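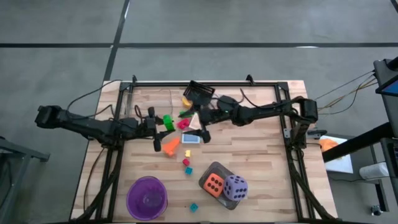
A tabletop made of light wood, in planks.

Why Does Wood Have Stripes?

Go and find something wooden in your house. A table, a spoon, a door, anything! Now put your nose right up close. Do you see the lines running through it? Those lines are called the grain, and they were made by a tree while it was busy growing.

I got curious about grain when I was eight and used to trace the lines on my grandma's kitchen table with my finger (usually while I was supposed to be eating peas). I thought somebody had painted them on. Nope!

How a tree gets fatter

A tree grows up, and it also grows out. Just under the bark there's a very thin layer that makes new wood. In spring there's usually plenty of water, so the tree grows fast and the new wood is pale. Later in the summer it slows down, and the wood it makes is darker and packed more tightly. By December, in places with cold winters, the tree has stopped making new wood and is having a long rest.

One pale band plus one dark band makes one ring, and one ring is usually one year. If you find a stump with 41 rings, the tree was 41 years old when it was cut, or very close to it. There's a stump on the trail behind Furka, the campground we go to, and my best count on it is 104. I lost my place twice and had to start over, so bring a pencil and mark every tenth ring!

So where do the stripes come from?

Think of a roll of paper towels. Look at the end and you see circles. But if you could slice the roll from top to bottom, you'd see long straight lines. A tree is the same! Cut across the trunk and you get rings. Cut along it and you get stripes — the very same rings, seen from the side.

What's butcher block?

Sometimes people glue lots of strips of wood together to make one big thick slab. It's called butcher block, and you'll find it on kitchen counters and cutting boards. Wood swells a little in damp air and shrinks a little in dry air, and a wide single board can bend when that happens. Lots of narrow strips glued side by side tend to stay flatter.

Try it yourself

Lay a thin piece of paper over some bumpy wood and rub it gently with the side of a crayon. The grain will show up like magic. Old, worn boards work best, and shiny varnished ones hardly work at all. Ask before you try it on the good table — I didn't, and there was crayon on it for weeks.

Last updated 8/29/19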